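Low cardboard trays for sorting, do they last?
Workshop and Storage > Small parts

garow_bench
Hello all. I have a small packing place in Emside and since February I sort small parts into open cardboard trays with low walls. Before, I used plastic bins from Naltska, but they were too deep and my fingers could not reach the corners. The trays cost me almost nothing, I bought 300 flat and fold them myself.

My question is about the floor of the tray. After some weeks it becomes soft in the middle. Do you put something inside, or do you simply throw the tray away and fold a new one?

Also I keep the tray directly in front of the rod rack, so that I can take from one and put into the other without walking.

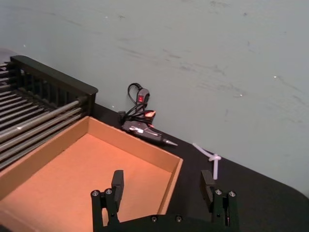 Tray and rod rack on my bench, tray still empty.

I would be glad to hear how other people arrange this.

correa77
I used the same kind for two years. I throw them away. Corrugated card is cheap, and a lining only collects dust under it. One time I lined 100 trays with felt and I regretted it for the whole winter.

tinbox_lid
I do not agree with correa77. A thin sheet of card, cut one or two millimetres smaller than the floor, is enough. You change the sheet and keep the tray. With 3000 parts in a week you will feel the difference.

correa77
If you have 3000 parts in a week you should not use cardboard at all, sorry.

slow_marten
For me the tray stands too near to the rack. I would leave a hand's width between them, otherwise you will knock the far wall each time you reach for a rod. Low walls bend quickly. Mine did.

garow_bench
Thank you, slow_marten, this I did not consider. The bench is narrow, but I can turn the rack a little. I will try the loose sheet in half of the trays and leave the others as they are.

tinbox_lid
Please write again when you have used the first 100. And cut the sheets with a proper knife, scissors leave a wavy edge and then small washers go under it.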